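Speaker notes — routine oil sampling and particle counting
9 July 2025, afternoon session, 16 slots booked. Silviu Pascu speaking, Facundo Olivares on the demonstration bench.

Slide 1. Title
Say who we are. Gristari does contract testing of hydraulic and lubricating oils. We do not sell filters or oil. Most people here send samples to a lab already, ours or someone else's, so skip the long introduction.
Tell them the handout has the sampling card on the back page.

Slide 2. What goes wrong before the sample reaches us
Start with the point that a particle count describes the oil in the bottle. If the bottle was open on a bench for ten minutes, the count includes the bench.
In May we went back through 400 samples from customers on a monthly plan. For 313 of them the count fitted the earlier trend. The rest were out of line, and we asked for repeats. Most repeats came back in line with the old trend, so the machine had not changed and the first sample was poor.
Do not name customers here. If the man from Sánchez wants to talk about his presses he can do it himself, he has said he doesn't mind.

Slide 3. Where to take it from
A live line, upstream of the return filter, with the machine at working temperature. A proper sampling valve is best. A drain plug is the worst place because the bottom of the tank collects everything heavy.
If there is no valve, a drop tube into the middle of the tank is acceptable. Keep it off the walls and off the bottom. Use the same depth every time and write it on the label.
Someone will ask about sampling downstream of the filter. It tells you what the filter lets through. It does not tell you what the machine is making. Both are useful but they must not be mixed in one trend.

Slide 4. Flushing
Flush the valve and the tube before filling. The old rule on our card was 200 ml. We now say five times the volume of the dead leg, which on long pipework can be a good deal more.
Do not close the valve between flushing and filling. Opening and closing a valve sheds particles, and this is the single most common mistake we see on site visits.
Fill to three quarters. We need the air space to shake the bottle. A bottle filled to the brim has to be decanted, and that is another chance to add dirt.
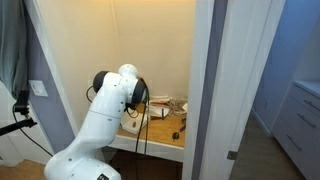
Slide 5. Particle shedding from things near the bottle
Sampling points pick up dirt from whatever is next to them as well as from the oil. Look up before you open a valve. Loose lagging, flaking paint, a fan, a belt guard, an overhead crane rail. Hoses and cables get forgotten because people think of them as clean, but anything that hangs free can swing, rub and drop dust, like the two black cables hanging straight down from the end of the white arm on this slide. Wipe hoses and cables down with a lint-free cloth and wait a minute before uncapping. Keep the cap in your hand, open side down, and never in a pocket.
Ask how many people have put a cap in a pocket. Wait for the hands, then move on.

Slide 6. Bottles
Use bottles supplied with a cleanliness certificate. Check the certificate is for the batch you have. We tested a box of general-purpose bottles last year and one of them gave a count high enough to fail a clean servo oil before any oil went in.
Do not rinse a certified bottle with solvent. Do not rinse it with the sample oil either unless your procedure says so, and if it does, do it every time.
Labels: machine, point, date, hours on the oil, hours on the filter, top-ups since last sample. We get plenty with the machine name and nothing else. Without oil hours we can report numbers but we cannot say much about them.

Slide 7. What we do with it
Short version. The bottle is shaken, degassed under vacuum and run through the counter three times. The first run is thrown away. If the other two disagree by more than our limit the sample is shaken again and repeated.
Explain the three-number code. The numbers are for particles larger than 4, 6 and 14 microns. One step up in the code means up to double the particles. People often read a move from 17 to 19 as small, and it can be four times as much dirt.
Water and air bubbles both count as particles in an optical counter. If a sample is hazy we stop and tell you. We can then do it by microscope on a membrane, which is slower.

Slide 8. Worked case
Gearbox on a conveyor drive. Sample number 891 in our book, if anyone wants to look at the printed report after. The code went up three steps in one month. The site had a new filter element on order and was about to change the oil.
We asked for a repeat, taken from the valve and not the drain. It came back where it had been all year. Cost of the repeat was one bottle and a courier. An oil change on that box takes a shift.
Be fair here. There was also a worn breather on the box, found when the fitter went to take the repeat. It had not shown up in the count yet. We can't claim the lab found it.

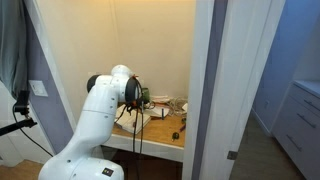 White arm with black joint covers and its cables, in front of the closet alcove.

Slide 9. Breathers and top-ups
Follows from the last case. A tank breathes every time the level moves. A plain mesh breather stops leaves and not much else. Fit a filter breather with a rating at least as fine as the main filter, and a drying type if the plant is washed down.
New oil from a drum is often dirtier than the oil in the machine. Filter it on the way in. The Mavov trolley on the bench is the one we use for our own work. We are not recommending it over any other, and say so clearly, since last time two people thought we were agents for it.
Separate jugs for separate oils. Lids on.

Slide 10. Setting limits
Limits come from the most sensitive part in the system, then the pressure, then how much a stoppage costs. Start with the maker's figure if there is one. If there isn't, use the table in the handout and tighten it after six samples.
Have two limits, one for a repeat sample and one for action. A single limit makes people argue with the lab.
Do not set a limit cleaner than the filter can hold. It will fail every month and then people stop reading the report.

Slide 11. How often
Monthly for anything that stops the plant. Quarterly for most of the rest. After a repair, one sample on restart and one a week later.
If money is short, take fewer machines and keep the interval. A trend with gaps is hard to use.

Slide 12. Bench demonstration
Facundo takes over. Two bottles filled from the same valve, one with a proper flush and one without. Run the portable counter on both. It takes nine minutes with the repeats, so take questions while it runs.
Spare battery for the counter is in the grey case. Check the waste bottle is empty before starting, it overflowed at the Gostico visit.
If the two results come out close, say so and show the stored results from the rehearsal afterwards.

Questions likely to come up
Inline sensors: good for trend, less good for absolute values, still need a bottle now and then to check them.
Age of sample: count within two weeks if possible. Older samples can be run but particles clump and settle.
Can we reuse bottles: no.
Phosphate ester fluids: yes, but phone first, they need different seals in the counter.
Prices: on the sheet by the door. Don't quote from memory.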